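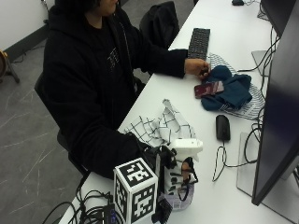

Blocking a lambswool hat without losing the rib

Posted by Anju Grewal, Thursday
14 replies

I have a two-color hat pattern that calls for wet blocking over a plate. The body is stranded, the brim is 2x2 rib, worked on needles two sizes smaller. The yarn is Vineton 4-ply, 80 percent lambswool and the rest nylon. My swatch grew 7 percent in width after a soak and did not change in height. If the whole hat does that, the brim will be too loose to stay on. Is there a way to block the stranded section and leave the rib alone?

bistari_knits
Yes. Soak the whole hat, squeeze it out in a towel, then run a length of smooth cotton through the base of the rib and draw it in to slightly under the finished size. Put the plate in above that line. Leave the cotton in until the hat is fully dry.

tension_square
I would not soak the rib at all. Pin the body, mist it with a spray bottle, and leave it overnight. Lambswool takes up enough water from misting to even out stranded work. A full soak is for lace.

bistari_knits
Misting evens out the surface. It does not relax the floats. If the floats are tight, you get puckers again the first time the hat is washed, and it will have to be washed eventually.

tension_square
Then the floats are too tight and the fix is in the knitting.

Gautam
Both methods work on different problems. Anju, what does the swatch look like on the wrong side? If the floats lie flat with a little slack, mist it. If they pull, soak it.

One more point about the swatch: was it flat or in the round? A flat stranded swatch often comes out looser than the hat because the purl rows are worked at a different tension. Your 7 percent may not apply.

Anju Grewal
Flat, with purl rows. Floats are slack except at one place in the chart where there is a run of 12 stitches in the background color. I caught the float once in the middle.

Gautam
For 12 stitches I would catch it twice, at four and eight – and stagger the catches between rounds so they do not stack up and show through.

mrs_fovix
Catching twice makes dimples in a dark background. I catch once and keep the stitches spread out on the right needle. Never had a puckered hat.

Gautam
Depends on the yarn. In a sticky wool, once is enough. The nylon makes this one slicker.

bistari_knits
Knit a swatch in the round, include that section of the chart, and wash it the way you plan to wash the hat. Measure it dry, unpinned.

Anju Grewal
Casting on the new swatch tonight. I will do half with one catch and half with two, and post the gauge for both.

Share (3) | Comments (14)

Contact | Copyright | Back to top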